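Workshop tips: recording examples for a learning arm

Updated 15 May 2023

I run the household bench at Mamitby, where we record tidying jobs so that a system can learn them. I was told when I started that more examples would fix everything. We have 1,042 on the shared drive now and I would happily bin a good part of them. These notes are for anyone about to start a set of their own, at home or in a shed.

Write the job down first. One sentence, on paper, stuck to the bench. "Pick up the picture" and "straighten the picture" are two jobs, and if two people are recording you will get both mixed together. Hiu-tung Kan and I lost most of February to that.

Decide where an example starts and stops. We start with the fingers open and still, and stop when they are open and still again. If you stop the moment the thing is let go, the system learns to stop there too, and you'll have frames sliding off shelves.

Move the object between goes, and move it properly. A nudge of a finger's width is the same example twice. Turn it, shift it to the far side, put something else near it. The Himstead set I was handed had 119 runs with the cup in one spot, and it was very good at that spot.

Keep the fumbles, but in a separate folder. People will tell you failures are as useful as successes. Perhaps. I have seen that claimed a lot more often than I have seen it tested, and a fumble filed as a success does real harm.

Don't record when tired. Nine good runs before tea beat an afternoon of sloppy ones.

Simulated practice is the part I get asked about most. It's cheap, nothing breaks and you can reset the room with one key. I use it for flat, awkward things such as picture frames, where lining up the fingers takes patience.
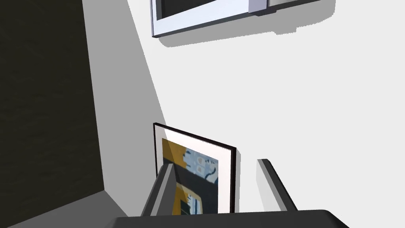

What I don't accept is that a set made this way is ready for a real sitting room. Real frames have loose backs and dusty glass, and they weigh what they weigh. Change the light and the angle as often as the software lets you, then record a smaller real set anyway and test on that alone.

Watch your own recordings back at normal speed. Ásdís Oddsson does this for ours and throws out any run where the fingers hover for more than 2 seconds. I thought that was fussy until I saw the arm hovering over everything.

Label on the same day. Date, job, who was driving, kept or binned. A plain spreadsheet will do, and you can leave the fancy labelling tools until you have something worth labelling.

Next to be written up: soft things, mainly tea towels, which so far have beaten all of us.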